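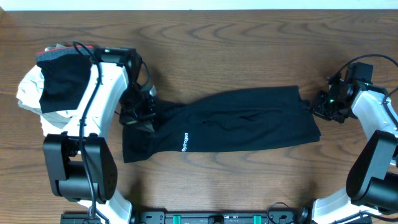 22 June 2023

Laundry table day again! I'd meant to get the whole Skestell bag sorted before lunch and of course I didn't, but the folding notes are in much better shape than they were, so I'm calling it a decent morning.

Main thing for Diệp Khương to read: the long dark stuff is still the hardest. A long black garment pulled out lengthwise on the table looks fine until you try to find the seam, and then it's just black on black with creases going every which way. Trousers, shirt, who knows, you have to pick it up and feel for the waistband. I've started running a thumb along from one end and stopping at the first bit of double stitching. Slow, but I got through 9 pieces without a single one inside out (I checked!).

Wrinkles: bunching up the end when you take hold of it gives you a knot of folds that never quite lies flat again. Take a wide pinch, lay it down, smooth outwards from the middle. Toàn Đào swears by a shake first. We tried both on the Clastdale trousers and I still like mine better, though his is quicker and he was quite smug about it.

Waiting pile: please keep the pale things out from under the black ones. I found lint all over a pale grey cloth this morning and it took ages with the roller. Two heaps, one dark, one light, left end of the table.

The wood is lovely to work on but I do think a cotton sheet over it would stop the slippery fabrics wandering off. Khổng have one at 200 cm long, which ought to do us. Their 100 cm one is far too short, don't order that by mistake like I nearly did.

Still to do
- label the Somine bag, it's down as item 271 in the book but there's nothing on the bag itself
- new lint roller, the old one is down to the cardboard
- ask Toàn if he wants the shelf by the door back before July

Socks tomorrow. Oh joy.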